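Setting Up and Looking After the Latness Cell: Your Questions
Posted by Zübeyde Yüksel, Jan 5, 2018
Print | E-mail this page

I get a lot of mail about the gripper cell we run in simulation for the Butholm furniture job, so I've put my answers in one place. If yours isn't covered, write to me and I'll add it (eventually!).

What do you check first when you start up the cell?

The finger stroke. I open the gripper all the way, close it all the way, and open it again with nothing in reach. If the two fingers don't arrive together I stop right there and look at the joint limits. Nine times out of ten somebody changed one side and forgot the other, and yes, that somebody has been me.

Why does my gripper jump when the file loads?

Your start pose is touching something. Back the arm off, save the new home position, reload. I keep a home pose called "clear" that's well away from every piece of furniture, and I always load into that one.

How do you set it up to work underneath a piece?

Slowly! Coming up from below was the part I dreaded, and it's still where I spend most of my time. I bring the gripper in with the fingers open and pointing up, then creep toward the wood in small steps and look through the wrist view after every one.

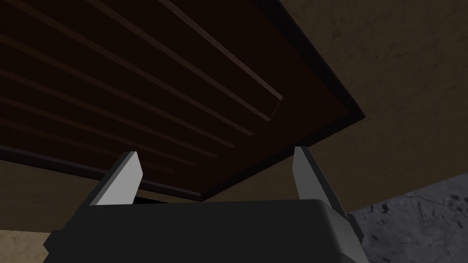 Fingers open under the slatted panel, with the wall and the gray speckled surface beyond.

I want to see a dark gap between the gripper and the wood before I go any further. If I lose sight of it, I back down and come in again. The slats matter too, as they stand up from the board and don't all end in the same place, so a height that's fine at one spot can be too tight a little farther over.

It's so dark under there. Should I add a light?

You can, and I did for a while. The trouble was that I got used to it and then couldn't read the plain view any more. Now I leave the lighting alone and turn up my monitor.

How often do you recalibrate?

Every 400 cycles, plus any time I touch the finger mounts or swap the model. I used to let it go to 2,000 and paid for it last May, when I threw out a whole batch of runs over a small offset on the right finger. That was a bad afternoon.

Do you use the Değirmenci settings or your own?

Değirmenci for the arm, mine for the gripper. Their grip force was too high for my taste and I brought it down to 17 on our scale. Start there and nudge it.

My fingers sink into the wood. Help?

Check the collision shape on the panel. When we first brought ours over from Zirthorpe it came in as one flat box, slats and all, and the fingers slid right into them. I rebuilt it with a separate shape for each slat. It runs a bit slower but I can live with that.

Can I have your setup file?

Sure, e-mail me and ask for version 61. Please don't use the older ones, the home pose is wrong in them.

Print | E-mail this page
17 comments | Share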